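How to Set Up a Three-Tier Serving Cart Without Making a Second Junk Drawer

By Farzana Mollah

I was not a believer in serving carts. Every home page on the internet has one, loaded with succulents and a single lemon, and I have yet to see one of those lemons get used. Then I ended up with a cart anyway, and after a few months of grumbling I worked out a way to set it up that I can live with. Take what you like from it.

Before you buy

Measure the gap where it's going. Then measure it again with the nearest cabinet door open. The product page for mine (it's a Brundska) gave the width of the shelves and left out the handle, and the handle sticks out past the end. I lost an evening to that.

Ignore the weight rating. Or don't ignore it, but cut it in half in your head. I've never met a cart that enjoyed what the box said it could hold.

Step 1. Empty it completely

Yes, all three shelves, even if you only set it up last Saturday. Put everything on the floor or the bed. Wipe the shelves with a damp cloth and a drop of dish soap, then dry them. You don't need the special shelf spray. I tried one from Plunon and it smelled like a dentist's office and cleaned about as well as water.

Step 2. Check that it's square

Push down on each corner of the top shelf. If it rocks, loosen every screw a quarter turn, set the cart on the flattest bit of floor you have, and tighten them again, going corner to corner. People will tell you to fold up cardboard and shove it under one leg. You will be refolding that cardboard forever.

Step 3. Park it and leave it bare for a day

I know, I thought this was silly too. But walk past it with a bag in your hand, open whatever is next to it, and see how often you bump it. Mine moved twice before it ended up by the wall near the counter. 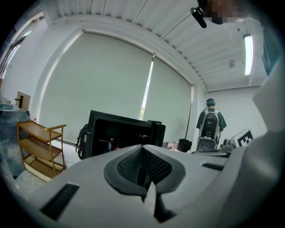 Top and middle shelves still bare, with a backpack already leaning on the black unit next door.

Step 4. Load from the bottom

Heavy things go low: spare plates, the big jug, the rice. The middle shelf gets what you use every day. The top stays mostly clear so you can put a tray down on it, and if you can't put a tray down on it, it isn't a serving cart anymore.

Look behind it while you're at it. Small bottles love the strip of floor along the wall, and mine collects them.

Step 5. Skip the baskets for now

The Altex basket set gets recommended everywhere. Maybe it's great. I'd wait 14 days and see what you really keep on there before you pay for dividers. I have 3 of them in a closet, holding other baskets.

If something has sat on the cart for two weeks without being picked up, it goes back in a cupboard.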